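## White board table topper: your questions

I'm Mattes Frerichs, and I get asked about my work table a lot, so I finally typed this up (last updated 20/05/2019).

**Why cover a nice wooden table?**
I like light wood and I don't like scratches! A big pale board on top lets me spot small parts right away.
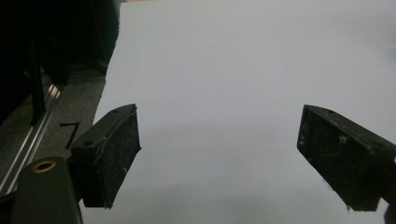

**How do I wipe it down?**
Use a soft cloth and a drop of dish soap, then dry it with a towel. I skip anything gritty.

**Does it need to be glued?**
Nope. Mine just lies flat, and I leave a strip of table showing on the far side so I can get my fingers under the edge.

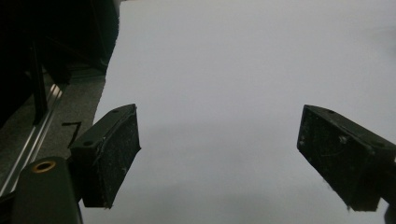 *Plain, pale work surface*

**Where do the little pieces go?**
I'm a big fan of one shallow-ish container, right in the middle where both hands can reach it. 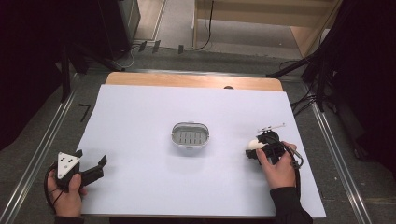
Oval ones suit me best (no corners for things to hide in), and I'd go for plastic every time. I paid around 45 dollars for the whole setup at Petersen in Gasport, board included.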